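Quick one tonight because I have to be up early and the laundry is still in the machine. But I said I'd write up every club night this semester so here goes.

Robotics club, Brernwood room, 6 pm till whenever. We are still on the paper task. For anyone who missed the last post: the Sevdale challenge in April has a table round where you have to pick up flat stuff. Paper, a card, a thin plastic sheet. Sounds like the baby round. It is not the baby round. Boxes are easy, cups are easy, paper just lies there.

So the plan for spring is hand-held first, arm later. We walk the gripper through the motion ourselves, record it, and feed the demos to Sirko (our training code, named after a dog, long story). Target is 200 clean demos before we touch the arm. As of tonight the folder says 221 but that's counting the junk ones where somebody closed too early or bumped the table, so no, we're not there. I'd guess some 9 of tonight's are going in the trash too. Haven't checked. Tomorrow problem.

Stuff we changed this week:

New start pose. Fingers wide, low over the sheet, then in. Before that we were coming down from way up high and every person did it diferently, and Sirko learned a kind of average of all of us, meaning a wobble.

Bigger paper. The small sheets slid all over the place. Big sheet stays put mostly, and you can go for the edge or try and pinch up a fold in the middle. I'm team edge. Half the club is team fold. We argued about it for way too long and then ran both.

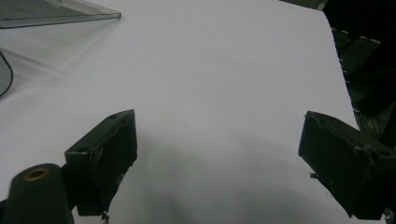 Fingers open over the big sheet, clear panel top left.

Fold is harder on your wrist, I'll say that. You have to press and squeeze in one go and if you press too hard the paper just stays flat and you're squishing the table. Too soft and the fingertips skate. Edge is easier on the hand but you need the edge to be somewhere you can get under it, and on test day they put the sheet wherever they want.

Shadows are my other worry. Low over white paper you get a big soft gray one from the gripper, and I want to know if the model is picking up on that instead of the paper. Idea -- run one batch with the lamp on the other side and compare. Somebody remind me.

Money talk, short. The nice soft-tip gripper set from Kekisetti is 1,499 and we do not have 1,499. We have the black fingers we've got. They're scuffed, they've been dropped plenty, they still close. Maybe rubber pads on the tips? I have an old bike tube at home I can cut up. Will bring it next time if I remeber.

Also please, please label your takes. "test", "test2" and "test2 final" are not labels. Initials, edge or fold, lamp side. Takes two seconds.

Next meeting same time, same room. To do: sort the junk out of the folder, pads, lamp batch, and then a first training run overnight if the desktop is free. If team fold wins I will admit it on here in writing.

OK laundry. Bye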